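Datasets > Manipulation > Pesomcombe bin picking > README

Print this page | E-mail this page

# Pesomcombe bin picking, release notes and data card

Grasp attempts from a single metal bin, mixed household stuff, multi-fingered hand on a KUKA arm. Collected to test one thing: does the Gondow grasp ranker still help when objects are near a wall or lying against each other? Short answer, yes for walls, not much for touching objects.

## What's in it

- 2441 grasp attempts, each with a view from the fixed camera, joint log and outcome label
- 300 held back for testing, don't train on these
- 18 objects in the full set, only a handful in the bin at once
- bin stays clamped to the table, not moved between attempts

Labels are lifted / slipped / missed. Lifted means still in the hand at the top of the move. No partial credit.

## Method

Ranker proposes candidates, scores each for reach and wall clearance, arm tries the top one. Baseline is the same proposals in random order. Değirmenci split = objects the ranker has never seen. Bitberg split = seen objects, new layouts. Use both if you report numbers, they dont agree.

Round open things like the blue basket get approached from over the rim, fingers spread. Small toys lying on their side are harder, the ranker tends to go for the middle and the fingertips meet the floor first. 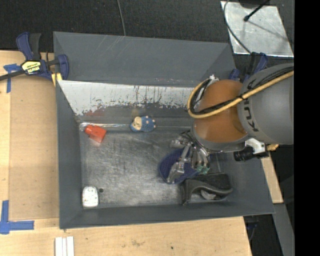
## Known problems

- Hand hides part of the target in many views. Labels came from the joint log plus a human check, so should be ok, but don't trust masks near the fingers
- Bin floor is scratched and shiny. Depth has holes there - we left them in
- First 200 attempts used an older finger closing speed. Flagged in the index as `slow_close`, drop them if you care about timing
- Dark objects against the front wall get poor segmentaton, worst case in the set

## Results so far

Ranker beats random order on both splits, bigger gap on Bitberg. For objects touching each other the two are close enough that we wouldn't claim anything. Re-run planned in January with a second bin, same arm.

## Use

Research use, credit the Pesomcombe set by name. Read the index file first, the folder order is not the order of collection.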